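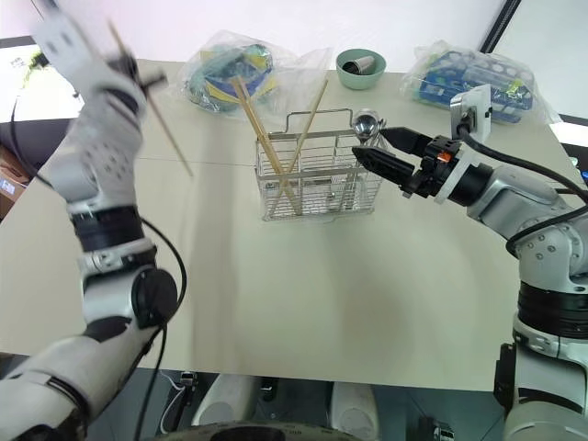 Section 4. Setting up the creek station

Read this section before you go down to the water. The Kostville Creek Watch has lent you a Brurix water kit on the understanding that it comes back with the same number of parts it left with. A parts list is glued inside the lid.

You will need: the Brurix kit, the Mivon logger, two stakes, a mallet, rubber boots, a bucket with a rope on it, drinking water, and a pencil. Pens quit in the cold. Pencils have no opinion.

4.1 Choosing the spot

1. Find your reach number on the Rutherford Road map. If your number is 133 or 135, read the note at the end of 4.1 first.
2. Walk the bank until you find a place where the water is moving and comes up to your shin. Still pools give flattering temperatures and terrible oxygen readings.
3. Stay upstream of any culvert or drain. The culvert gets its own station, and its own paragraph in the letter to the county.
4. Drive both stakes into the bank above the high-water line, an arm's length apart. Write your reach number on each one.

Note: Reaches 133 and 135 share a parking pull-off and look alike from it. The footbridge belongs to 133. In May two crews sampled the same one all morning and agreed with each other beautifully.

4.2 Starting the logger

1. Open the battery door with a coin. Fit the batteries the way the drawing shows, even if it looks wrong.
2. Hold the green button until the display wakes up. It will say hello. You need not answer.
3. Set the reading interval to 24 minutes. The menu also offers 2 minutes, which fills the memory before lunch and then stops without mentioning it.
4. Enter your reach number and press the green button again.
5. Lower the probe into the current with the cable tied to the upstream stake. The probe should hang clear of the bottom. Mud is very interesting, but it is a different survey.
6. Wait for the second reading before you write anything down. Throw out the first.

CAUTION: Tie the cable before you lower the probe, in that order.

4.3 Taking the clarity sample

1. Rinse the bucket in the creek, downstream of where you plan to fill it.
2. Fill it facing upstream, without kicking up the bed. If you have already kicked up the bed, have a sandwich and try again.
3. Pour slowly into the clarity tube until the black-and-white disk at the bottom disappears. Write down the level.
4. Let your partner repeat the reading without seeing yours. If the two disagree, record both. Do not hold a vote.
5. Cap a sample bottle, label it, and put it in the cooler. The cooler is for samples. Your lunch has had all the phosphates it needs.

CAUTION: Do not wade if the water is above your knee or if you can't see your boots. A missing reading is shown on the chart as a small gap - a missing sampler takes far more paperwork.

4.4 Packing up

1. Turn off the logger before pulling the probe. Otherwise it will faithfully log the temperature of your car.
2. Wipe the probe with the soft cloth. Leave the detergent at home.
3. Brush the mud off your boots before you leave the bank, and dry them fully before visiting another creek. Weeds and snails travel well.
4. Check the kit against the list in the lid.
5. Drop the data sheet and cooler at the Rutherford Road shed before dark. The key sticks. Lift the door a little as you turn it.

If the display shows E2, the probe is unplugged. If it shows E2 and the probe is plugged in, unplug it and plug it in again, and see Section 7.

Section revised November 25, 2018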